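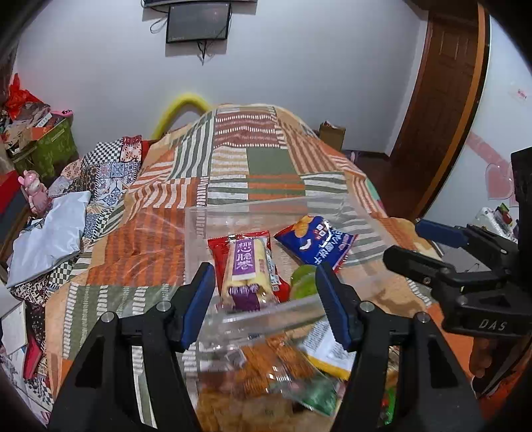
Packaged snacks on a patchwork bedcover, between the fingers of one hand-held gripper, with a second one reaching in from the right.

News > Press releases > Hardware trials

March | By Rosalinda Cabrera, Flornham

Flornham opens up its notes from the hand-held gripper trial

CUNOVHOLM – I get to share some news I've been sitting on for weeks! Flornham is releasing the full notes from our first side-by-side trial of camera mounts for hand-held grippers, and anyone who works with this kind of gear can have them for free. That means all 951 pick attempts, the bad ones too (there are plenty of bad ones, and a few of them are mine).

We compared 2 mounts. Talavera sits low, close behind the fingers, and looks almost straight along them. Grivum sits higher and tips down, so you get more of the room and less of the fingertips. Both are our own designs, both take the same camera, and for months the people in our office have been split over which one we should build more of. I was firmly in the Talavera camp when we started. I've moved a little.

For the trial we wanted stuff that's annoying to pick up, and snack food is wonderfully annoying. Wrappers crinkle and slide, the shiny ones throw light right back at the camera, and a puffed-up packet changes shape the second you squeeze it. We put it all on a bed, on top of a busy patterned cover, so the camera couldn't count on a nice clean table. Things sink into a bed. They roll toward each other. If you've only ever tested on a bench, please try this once, it's humbling.

The short version of what we found: Talavera was better at the last moment before contact. When people reviewed the recordings, they could say which edge of a wrapper the pad had met, and they agreed with each other more often. Grivum was better at everything leading up to that. With the higher view, reviewers could tell where a packet was headed and spot the bin early, so they wrote fewer "unclear" marks for the carry.

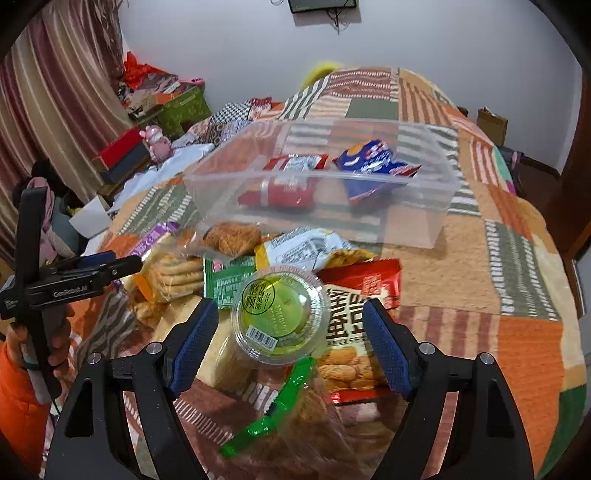

Clear packaging gave both mounts trouble, and I don't want to skate past that. Reviewers mixed up a see-through bag with the thing underneath it again and again, and round cups with ridged rims had their own page of complaints. We tried softer lighting for part of the trial and it helped Grivum more than Talavera. We don't fully know why yet, so the notes just say what we saw and leave it there.

My longest session ran over 12 hours, on a Sunday, and by the end my wrist was telling me things about handle weight that never showed up in the spreadsheet. So we added a comfort section. Grivum's extra height makes the whole tool feel top-heavy when you turn it sideways, and the people with smaller hands noticed first. A shorter Grivum post is already on the bench in our Cunovholm workshop (a drafty brick place from 1978, come say hi if you're in town), and we'll run it through the same tasks before we change anything else.

What's in the release: the attempt log, the review sheets with the reviewers' comments left in, drawings for both mounts, and the task list so you can repeat the trial with your own snacks. If your numbers come out different from ours, I'd love to hear it – send them over even if they're messy.

Both mounts can be borrowed from Flornham for short trials. Write to the press desk with a line on what you're picking up and which camera you use, and I'll get back to you myself.

Press contact: Rosalinda Cabrera, Flornham, Cunovholm

We use cookies to remember your settings and see which pages get read. Accept all | Manage choices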